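3 变焦切换时的白平衡不连续

3.1 问题界定

多摄手机在连续变焦过程中,取景画面的来源会在某一倍率附近由主摄模组切换到长焦模组。两个模组的传感器、红外截止滤光片和镜片镀膜各不相同,对同一光源的原始响应存在差异。出厂标定可以补偿其中的大部分,但标定通常只在有限数目的标准光源下进行,遇到标定点之间的光源时,两侧估计出的增益不再对应同一色温,用户看到的便是切换瞬间的一次颜色跳动。本文沿用 Huttunen 在内部技术备忘中的叫法,称之为“切换色跳”。

切换色跳与一般意义上的白平衡误差需要分开讨论。静态照片中,观察者没有参照,即使整体偏暖或偏冷,多数情况下也能接受。取景和录像时前后两帧紧邻,视觉系统对差值远比对绝对值敏感。一台手机完全可能在静态白平衡评测中得分较高,同时在变焦时出现明显的色跳。现有评测流程大多按单张照片打分,这类缺陷在分数上没有体现。

本节只处理由白平衡增益引起的跳变。曝光差异、色彩矩阵插值误差以及镜头阴影校正残差同样会造成可见变化,前两项在 3.4 中作为干扰因素简要讨论,阴影校正残差留待后文。

3.2 受试设备与采集条件

受试设备为 Brurus 手机的工程样机,主摄与长焦均使用 Prolton 传感器,但两颗传感器的像素结构与微透镜设计不同。样机固件于 11/8/23 冻结,此后的全部实验未再更换固件。图像处理流水线保持默认配置,仅打开调试接口,用于读出每一帧的白平衡增益、估计色温、曝光时间以及当前生效的模组编号。

采集在 Bridholm 的暗室与普通办公环境中分别进行。暗室光源为可调谱灯箱,办公环境则为窗光与顶灯的混合照明,未做遮挡。每个场景重复采集 50 次变焦过程,变焦速度由脚本控制,手机固定在云台上,对焦锁定于主体。两次采集之间关闭并重新打开相机应用,以清除自动白平衡模块中的历史状态。没有这一步时,后一次采集的起始增益会受到前一次结束状态的影响,组内方差因此被低估。

场景内容的选取遵循一个简单的原则:让估计器难以判断画面中的颜色究竟来自物体还是来自光源。大面积近白表面与单一饱和色物体同时出现(图3)即属此类。广角端近白区域占比高,估计结果稳定;随着视角收窄,饱和色在统计窗口中的权重上升,灰世界类算法随之偏移。大面积木色、肤色以及单色织物也会产生类似的效应,程度有别。
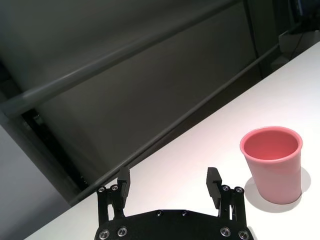 图3 白色桌面与粉色杯子

灯箱的光谱由 Keskinen 在每个工作日开始时用分光辐射计复测。复测值与设定值之差超过容许范围时重新校准,当日已完成的数据作废。办公环境的光谱无法控制,只在每组采集的首尾各记录一次,首尾差异过大的组予以剔除。被剔除的组多数出现在傍晚,窗光下降较快,与顶灯的混合比例在一组采集内已有明显变化。

3.3 度量

设切换前最后一帧的白平衡增益向量为 g₁,切换后第一帧为 g₂。二者属于不同模组的原始色彩空间,不能直接相减。我们先利用各自的色彩矩阵将中性点映射到公共的设备无关空间,再计算两个中性点之间的色差,记为 D。D 只反映估计器认定的光源颜色之差,与场景内容无关,适合用来定位问题出在哪一级。

仅有 D 并不充分。厂商常在切换前后施加时间平滑,使增益在若干帧内逐步过渡。此时单帧差值很小,但过渡持续的时间变长,观感上表现为颜色缓慢漂移。为此引入第二个量 T,定义为从切换时刻起,到中性点与其稳态值的距离首次低于阈值并在其后保持低于阈值所经过的时间。阈值取观察者实验得到的恰可察觉差。D 与 T 之间存在明显的此消彼长,平滑系数越强,D 越小而 T 越大,比较不同方案时必须同时报告。

稳态值的确定需要说明。若把采集序列的最后一帧当作稳态,尚未收敛的序列会得到偏小的 T。我们要求序列末尾的一段时间内增益变化低于传感器噪声引起的波动,不满足者延长采集后重测。延长后仍不满足的序列标记为“未收敛”,单独统计,不参与 T 的平均。

观察者实验由 Spahić 设计。参与者在校准过的显示器上观看成对的短片,一段含有合成的色跳,一段不含,要求指出哪一段的颜色发生了变化。短片顺序随机,合成色跳的方向分别沿日光轨迹与垂直于日光轨迹设置。参与者对垂直方向上的偏移更敏感,即偏绿或偏品红的跳变在较小的幅度下就会被发现。因此本文在报告 D 时将其分解为两个方向的分量,沿轨迹分量记作 D∥,垂直分量记作 D⊥。

3.4 结果

在标定光源下,两个模组的中性点基本重合,D 低于恰可察觉差,这与出厂标定的预期一致。光源位于标定点之间时,D∥ 有所上升但多数仍可接受,D⊥ 的上升更为显著。检查流水线的中间输出可知,主摄与长焦的标定表采用同样的插值方式,而 Prolton 长焦传感器的绿色通道响应随色温的变化并非线性,插值在中间色温处高估了绿色增益。

窄带光源的结果最差。以三基色荧光管为例,两颗传感器红色通道的截止波长不同,恰好落在一条发射谱线的两侧,造成红色增益的系统性偏差。这类偏差无法通过增加连续谱标定点来消除,只能在识别出光源类型后调用单独的补偿表。样机固件具备光源分类功能,但分类结果只用于静态拍照,取景通路没有接入。

办公环境中的情况更为复杂。混合照明下不存在唯一正确的中性点,主摄视野中包含窗户而长焦视野中不包含时,两侧估计出的色温本来就应当不同。将这种差异全部归为误差并不公平。我们将长焦视野对应的区域从主摄画面中裁出,用裁剪后的统计量重新运行估计器,把由此得到的差值视为模组差异,其余部分视为视野差异。按此分解,办公环境中的色跳以视野差异为主,暗室中则几乎全部来自模组差异。

曝光差异对 D 的影响经由饱和像素产生。长焦光圈较小,切换后若曝光时间未及时调整,画面偏暗,高光区域重新进入有效统计范围,估计器随之偏向高光的颜色。在关闭自动曝光、手动匹配两侧亮度的对照组中,D 略有下降,下降幅度小于组间方差,故后续分析未对曝光另作修正。色彩矩阵插值误差主要影响饱和色的再现,对中性点的位置影响有限。

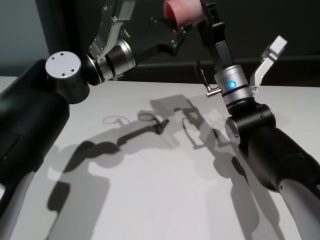

阅读时间:约 5 分钟

3.5 三种抑制策略的比较

第一种策略是时间平滑,即在切换后的若干帧内对增益作指数加权。实现简单,不增加计算量,现有固件采用的就是这一方法。其缺点已在 3.3 中说明。此外,指数加权在原始增益空间中进行时,过渡路径不一定沿日光轨迹,途中可能短暂偏绿,即使起点与终点都处于可接受的范围内。将平滑改在设备无关空间中进行可以避免这一现象,代价是每帧多作一次矩阵变换。

第二种策略是增益传递。切换发生时,长焦模组不使用自身的估计结果,直接由主摄的中性点经映射得到初始增益,其后再以受限的速率向自身估计收敛。映射的精度取决于双模组的联合标定。Pascu 提出用一组日常物体反射率代替标准色卡完成联合标定,理由是色卡色块的光谱较为平滑,对两颗传感器之间的同色异谱差异不够敏感。我们按这一方案重新生成了映射表,D⊥ 在标定点之间的光源下降至恰可察觉差以内,窄带光源下仍有残余。

第三种策略是预估计。当前倍率接近切换点时提前启动长焦模组,使其在后台以较低帧率运行,切换时估计器已经收敛。该方法对视野差异和模组差异都有效,主要限制在于功耗与带宽。样机上后台运行长焦模组会使内存带宽接近上限,与高帧率录像同时开启时出现丢帧,因此只能在普通取景模式下使用。预启动的时机也不易确定,用户在切换点附近反复调整倍率时,模组会频繁启停,启动瞬间的电流冲击对对焦马达的供电有可测量的影响。

三种策略并不互斥。综合 D、T 与功耗三项,我们采用以增益传递为基础、在设备无关空间中进行速率限制的组合方案,预估计仅在电量充足且未开启录像时启用。速率上限沿日光轨迹与垂直方向分别设置,垂直方向取更低的值。组合方案在暗室场景中明显优于现有固件,在办公场景中的改善较小,主要体现为未收敛序列减少。

3.6 与公开数据的对照

为检验结论是否依赖于单一样机,我们使用 Sutanto 数据集进行离线仿真。该数据集为每个场景提供两种焦距的原始图像,共取其中 100 个场景,剔除光源标注缺失者。仿真中不存在真实的时间序列,T 无法计算,只能比较 D 及其分量。结果的排序与样机实验一致,增益传递优于直接使用各自估计,在垂直方向上的优势更大。

离线仿真与实机之间仍有差别。数据集中的两幅图像先后拍摄,间隔内户外光照可能已经变化,这部分变化会被计入 D。Savolainen 建议以画面中静止的中性参考物估计拍摄间隔内的光照变化并予以扣除,但只有少数场景含有这样的参考物,扣除后样本过少,未能得到稳定的结果。本文报告的仿真数值均未作此项扣除,应视为上界。

3.7 局限

受试样机数目有限,模组之间的个体差异只能通过厂方提供的标定数据间接估计。潜望式长焦模组含有反射棱镜,其镀膜的偏振特性可能使响应随场景变化,本文未予考察。低照度下手机往往不切换到长焦,改由主摄裁切放大,切换点随亮度移动,此时 3.3 中的定义仍然适用,但采集脚本需要根据模组编号判断切换时刻,不能再依据倍率触发。前置摄像头与后置摄像头之间的切换伴随画面内容的完全改变,观察者难以察觉颜色差异,不在讨论范围之内。

映射表的老化问题也尚未测量。滤光片在长期受热后截止波长会有微小漂移,若两个模组漂移的速率不同,联合标定的精度将随使用时间下降。相关的加速老化实验已在九月开始,数据采集尚未完成。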